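Stendus Corded Desk Telephone: Equipment Review

Issued by the Susby Housing Office, Purchasing Section

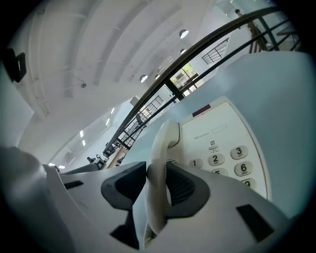 Staff at the Hellwig reception desk reported that callers were easier to follow than on the previous model, although the ringer could not be heard from the post room. The Section agrees on both points. The ringer has three settings, and the loudest is adequate only within the same office.

The telephone was on trial for 60 days at two sites. Call quality remained steady throughout, and no faults were recorded. Setting up the memory keys is slow, and the printed guide deals with the matter in a single paragraph on page 9.

Prornness supplies the unit at £118 for a pack of four, with delivery charged separately. The Section considers this fair value for reception desks and interview rooms. It is not recommended for workshops or other noisy areas. Orders should be placed under stock code 394 before the end of November.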